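Caltitico

Caltitico is a music sequencer and small-scale recording program for desktop computers and tablets. It is developed by Rothe, a software house based in the market town of Jedthorpe, and was designed by Miroslava Yatsenko, who had taught piano for many years before she wrote a line of code. The program is best known for its pattern view, in which short musical phrases are laid out on a grid and joined together into songs, and for the friendly, rather chatty manual that comes with it.
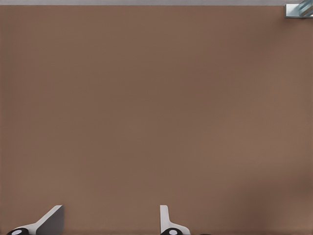
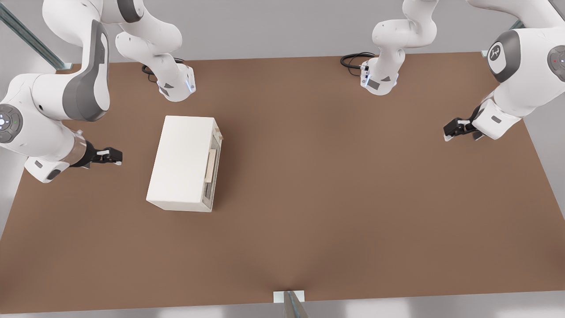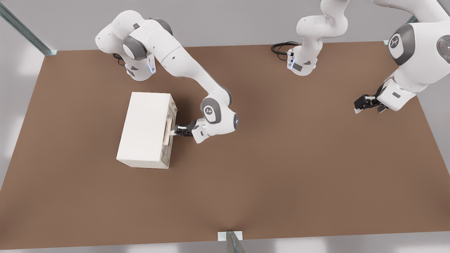
Origins

Yatsenko began the program as a teaching aid. She wanted her pupils to be able to hear a left-hand part played back steadily while they practised the right, and she found the sequencers of the day far too crowded for a child of eight or nine to find their way around. Her first version could play only 4 tracks, had no way of recording sound at all, and saved its songs as plain text files which could be opened and mended in any word processor (a good many of the early users did exactly that, and swapped songs with one another by pasting them into emails).

Word got round among other teachers, then among people who simply liked making tunes at home, and before very long the requests for new features were taking up more of her evenings than the lessons were. Rothe took the program on in April of the following year, with Yatsenko staying as its designer. The name has never been fully explained. The manual gives two different stories about it in two different chapters, and both are told with a perfectly straight face.

Main features

A song in Caltitico is built from patterns. Each pattern can be anything from a single beat to 64 bars long, and may hold notes, drum hits or recorded sound. Patterns are coloured by the user and dropped on to the song grid, where they can be repeated, shortened or turned upside down. Changing a pattern in one place changes it everywhere it is used, unless the user has chosen to "unhook" that copy, a word which puzzles newcomers for an afternoon or so and then seems quite natural.

The current version allows 54 tracks in one song. It comes with 20 built-in instruments, among them an upright piano, a reed organ and a set of handbells, and with a library of 311 drum patterns sorted by dance rather than by musical style, so that a user looking for something in three-time will find it under "waltz" or "mazurka". Outside instruments can be played in through a MIDI keyboard. Undo has no fixed limit, and the list of past steps is saved along with the song, so it is possible to open an old piece of work and walk backwards through the whole making of it.

Mixing is kept fairly simple. Every track has a volume slider, a left-to-right control, a three-band tone control and two slots for effects. Reverb, echo, chorus and a gentle compressor are supplied. Users who need more than this are advised by the manual, very cheerfully, to export their tracks and finish the job in something bigger.

Fidell

Fidell is the part of the program that turns patterns into printed music. It was sold separately at first and was folded into the main program with the release of 2019-08-20, which also brought in the tablet edition. It can print a full score, single parts or a simple tune with chord names over the top. Its handling of tied notes was much grumbled about in the early days and was later rewritten from scratch, though slurs across a page turn can still come out a little oddly.

File formats

Songs are still kept as readable text, with any recorded sound stored in a folder alongside. The program reads and writes standard MIDI files and can export finished songs as WAV or FLAC. Songs made in the very first version will open in the newest one, and Yatsenko has said that she means to keep it so for as long as she is looking after the program.

See also

Music sequencer
Piano roll
Music notation software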